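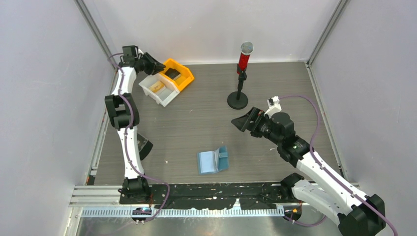 *On the table: two open bins, a red microphone on its stand and a little light-blue case.*

Wiesława Kołodziej will talk about bins for as long as you let her. I had set aside an hour on a July morning, thinking that would be plenty for a conversation about tidying small things, and by the time I looked up we were well into lunch and had only just got to lids.

"I don't like lids," she told me, before I'd got my jacket off. "Write that down first. If you have to take a lid off to put a pencil away, the pencil lives on the table from then on. That's its address."

Kołodziej runs tabletop sorting classes out of a couple of rooms in Udenmont, upstairs from the Ziółkowski hardware store, and she's been doing it for 11 years. People turn up with a carton of whatever has got away from them (craft supplies, kids' blocks, chargers, recording gear, buttons by the kilo) and they leave 60 minutes later with the carton emptied and most of it somewhere sensible. It's a cheerful, noisy hour. I've been twice now and came home both times wanting to pull every drawer out of the kitchen.

Her favourite thing to teach with is a pair of open plastic bins, a yellow-orange one and a white one, the sort with a dip cut into one end. She loves that dip. She must have brought it up five times.

"It's a doorway," she said. "With a straight-sided bin you come down from the top, so you need your whole hand above it and you can't see past your own knuckles. With the low end you can reach in from the side, and you can look in from your chair too. My mother had the same kind of thing for potatoes, a wire one on the pantry floor, and I never understood until I was forty why hers was so much easier than mine."

The colours matter to her as well, though she's relaxed about which ones you choose. The white bin takes one kind of thing and the yellow-orange takes the other, and you decide what the two kinds are before you touch anything. Blocks are her usual warm-up, a pale yellow one for this bin and a dark one for that. I asked if grown adults mind being given blocks.

"They love it! The first week I was so embarrassed, I thought they'd ask for their money back. Instead I had a retired surveyor telling the woman beside him that she was putting the dark ones in the wrong bin. You can't have feelings about a block, that's the beauty of it. You have feelings about your late aunt's scissors. So we start with the block, get the hands moving, and the scissors come at the end when everybody's warmed up."

She's strict about how many bins are out at one time. Two, and never a third until the first pair has been dealt with. When I asked what happens with the things that don't belong in either, she laughed and pointed at the floor. They go down there, in the carton they came in, and they wait.

"A third bin is always called 'miscellaneous', and I've met miscellaneous. I've opened it in a hundred houses. It's batteries and a key."

**The things that stay on the table**

What surprised me was how much she leaves out. I'd expected somebody in her line of work to want a bare surface, and she isn't remotely interested in one. Her view is that a table you use should have a few things standing on it, and the skill is in picking things that stand well.

Take the microphone. Plenty of her regulars come to her with recording gear, mostly people who tape family stories or read for the local talking newspaper, and the gear is always in a snarl. She's enormously fond of a microphone on a small desk stand with a round, flat base, and she puts hers toward the far edge of whatever table she's using.

"It has its own feet, so it doesn't need a home. It *is* at home. Put it at the back, where your elbows don't go, and turn the knob until it holds. A red one is marvellous because you never put a newspaper down on it by mistake. I had a black one before that, and I can't tell you how many times I leaned a folder on it."

What about people who need the whole table for dinner?

"Then it goes on the sideboard in one movement. One hand! If it takes two hands it won't get moved, and you'll be eating around it at Christmas."

Then there are hinged cases, which got us on to a good twenty minutes by themselves. She'd like everybody to own one small case that opens like a book, and she wants it kept near the front edge of the table, within reach of whichever hand you write with. What you keep in it is your own affair. Hers has been through earbuds, sewing needles and a set of tiny screwdrivers over the years.

I pointed out, a little smugly, that a hinged case has a lid.

"Ah, but you leave it open while you're working. A loose lid goes off on its own and ends up under the fruit bowl. A hinged one can't leave. You open it when you sit down, it lies there open the whole time like a cookbook, and when you close it you know you've finished. I'm sentimental about that little click."

**Buying less, and some things worth buying**

She's cautious about recommending products, partly because she's watched so many people shop their way into a bigger mess. One couple from Wiston arrived with a brand new set of Terkix stackers, still in the wrap, and asked her what they ought to put in them. She had them take the lot back and spend the morning with two ice cream tubs instead.

"They were so cross with me. Lovely people, and very cross. Then they rang a month later, and they were still using the tubs." She's got nothing against the stackers, she added. They're handy if you have a shelf that's tall and narrow. Hers is 98 centimetres long and not tall at all, so she's never had the need.

Where she will spend money is on the tabletop. She likes a woodgrain finish with streaks running across it and a bit of grey in the brown, and when I asked why, I got a proper answer, with hand gestures.

"On a plain white table, you can't see a white button. On a dark one, you can't see a black screw. On a streaky grey-brown you can see both of them, more or less, and it forgives you for the crumbs. Also I think it's handsome. I'm allowed to think it's handsome! Everything doesn't have to be for a reason."

She's keen on pale walls around a work table for much the same reason, and she'd paint every sewing nook in the country if they let her. A pale lavender-grey is the one she keeps coming back to. It was the colour of her grandmother's hallway, and she reckons it makes a yellow bin look like a lemon on a plate.

**Trying it at home**

I went home and had a go. My own disaster was a drawer of kids' building blocks, dried-out markers and cables, and I followed her order of work to the letter: carton on the floor, two bins touching at an angle so there's no gap for things to drop into, low ends facing me. (The angle is hers too. She says square-on bins look tidy and feel awkward, and after a quarter of an hour I was a convert.) Blocks went in one and anything that still wrote went in the other. The cables stayed in the carton, where they are this minute.

I rang her afterwards to confess about the cables.

"Leave them till you're bored," she said. "Never sort cables when you're keen, it's a waste of being keen."

Her own list of unfinished business is longer than I'd have guessed. There's a tin of buttons that she and a friend tipped out and tallied one winter, 803 of them, and then poured straight back into the tin because it was late and they were hungry. There's a box of photographs she won't touch until her sister visits. She told me about these with real pleasure, as other people tell you about trips they've got booked.

The classes pick up again when the school break is over, mornings only, with a kettle on from nine. Bring a carton you can carry up a flight of stairs by yourself. She'd like it known that bins are supplied, that the white ones go first, and that she doesn't do garages.

*Interview by Lena Szczepańska*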